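Rozália had the Claser phone in her coat pocket all through the launch. Barbieri had given it to her at the door and told her to keep it switched off until he finished speaking.

He spoke for 90 minutes. Leonardo Ferri clapped at the battery and again at the price.

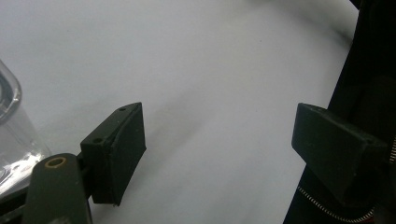 Vol. 3, No. 2 – p. 133

When the lights came up she pressed the button. The phone greeted her by name, then asked whether she wanted to carry on with her message to Ada Morelli.

She had not started one. She had thought about it, on the train, and decided against it.

"Does yours work?" Leonardo asked.

"Yes," she said, and held the button down until the screen went black.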